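Workshop Tips: Collecting Good Demonstrations on the Simulated Bench

Galau Training Workshop – guidance for operators and visiting groups

The following tips apply to all sessions in which an operator guides the simulated arm by hand controller and the run is saved as a training example. They should be read before a first session and kept at the station.

Set up before you record

Load the bench file and let it settle before touching the controller. Check that the pad lies within comfortable reach of the arm and that the small pieces have come to rest. A piece that is still sliding when recording begins will spoil the run.

Complete 2 practice runs at the start of every session. Practice runs are not saved. They allow the operator to become used to the controller again, particularly after a weekend.

Vary the starting layout

A learning system that always sees the same layout will learn that layout and little else. Move the pieces between runs, turn them by different amounts, and use the left side of the pad as often as the right. The Rasstead set contains 310 starting layouts, and operators should work through them in the order given.

Keep the approach low and steady

Most rejected runs fail in the last short stretch above the pad. Bring the gripper down slowly, pause, and then close. With the fingers low over the pad, much of the middle is hidden from the high corner view, so the operator should note where the pieces lie before coming down. Switch to the side view if there is any doubt.
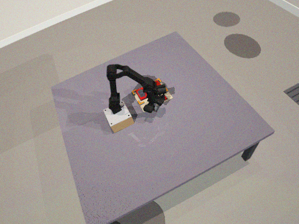 Record mistakes correctly

A missed grasp followed by a clean recovery is useful and should be kept. Mark it as "recovered" in the run log. A run in which a piece leaves the table should be stopped and deleted – do not reset the piece and carry on within the same file.

Label at once

Enter the label as soon as the run ends. Labels written at the end of the day have proved unreliable. Use the short task names on the Peñalver sheet and do not make up new ones.

Rest and storage

Operators should take a break after every 4 layouts. Tired hands produce jerky paths, and these are difficult to remove later. Files are copied to the Dradamero drive each Friday. The present goal is 2,000 accepted runs, and rejected runs do not count toward it. Questions about a rejected run should be sent to the station desk with the run number.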